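Product Review: Solmont Anti-Fatigue Floor Mat
Reviewed by Hayley Tapley, Workplace Purchasing Office

The Solmont mat is sold for use at standing workstations and service counters. The Purchasing Office obtained 6 mats in September and placed them at the Indden site, where staff stand for most of a shift. The model under review is item 3966, in charcoal.

The mat lies flat within a day of unrolling. Its beveled edge is low enough for carts to cross, although heavier carts leave a mark that takes several minutes to fade. Staff reported less soreness in the feet and lower back. Those who wear thick-soled boots noticed little change. 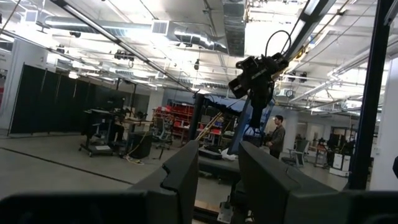

Cleaning is simple. A damp mop removes dust and most spills, but oil must be wiped up promptly, as it dulls the surface. The supplier advises against steam cleaning. Two mats shifted on sealed concrete and had to be fixed with corner tape, which is sold separately.

The older Maldonado mat remains in use in the mail room. It is firmer, weighs more and does not slide. It is also harder to lift for cleaning, and its corners have begun to curl.

The Solmont mat is approved for general purchase. Departments with sealed floors should order the tape at the same time. Requests may be sent to the Purchasing Office before noon for same-day processing.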